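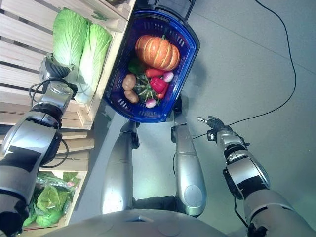

Napa cabbages still on the shelf, rest of the shop in the basket.

Are we there yet? Household robots, the annual whinge
Posted in: Automation & Gadgets

grotley_gus
Sunday arvo, so time for my yearly question. Can a machine do the veggie shop yet? Pumpkin, spuds, radishes and a capsicum are in the basket, and the basket's off the floor, which beats my teenager. I'm still not paying anyone for one. A cabbage is a rotten shape to grab, it's heavy at one end and all frills at the other, and I've dropped plenty with perfectly good thumbs.

plinen_tragic
Picking veg is a warehouse problem and warehouses have had decent grippers for yonks. Cloth is where they come unstuck. I folded tea towels with a Flirkico arm at my last job and our log said 841 tries, 31 I'd have put in a drawer.

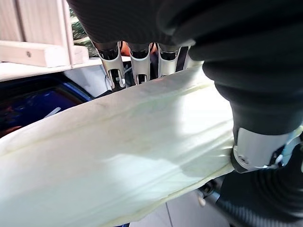
The trouble with cloth is it has no shape until you give it one. You pinch a corner, the rest slides off somewhere else, and whatever the software thought it was holding is now a different thing. Wake me when one does a fitted sheet.

doucet_fan
31 out of 841 is a Flirkico problem, mate. What year was this?

plinen_tragic
Recent enough that I still flinch at tea towels.

doucet_fan
Well, I'd say veg is harder than you reckon. Cartons in a warehouse are all the same. No two cabbages are, and you can't squeeze them like a carton or you've made coleslaw. Two hands on the job is the bit I rate – one minds the basket, the other goes for the shelf.
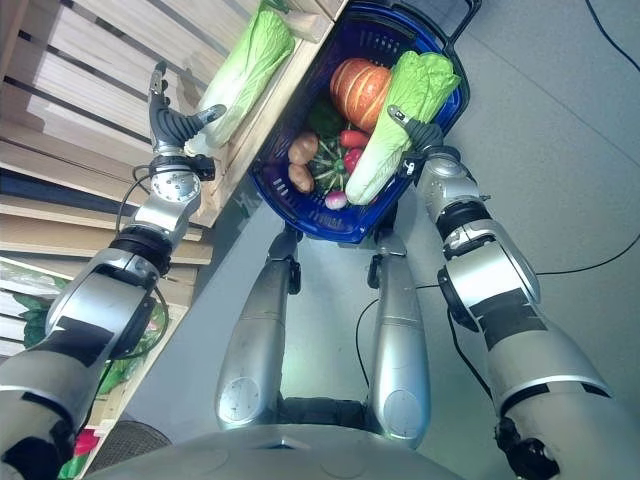

My nan shopped that way for sixty years and she'd tell you the basket hand does most of the work. Give it a few more years and I'd let one loose in my kitchen, knives locked up.

grotley_gus
You said "a few more years" in last year's thread.

doucet_fan
And I stand by it.

shed_hermit
Does it have to be fast? If it takes around 200 minutes to put the groceries away while I'm at work, I don't care. The ice cream might.

plinen_tragic
I'd care about the power bill. And the cables. My dog would have those in a heartbeat.

grotley_gus
Same time next year then. Someone bring a fitted sheet.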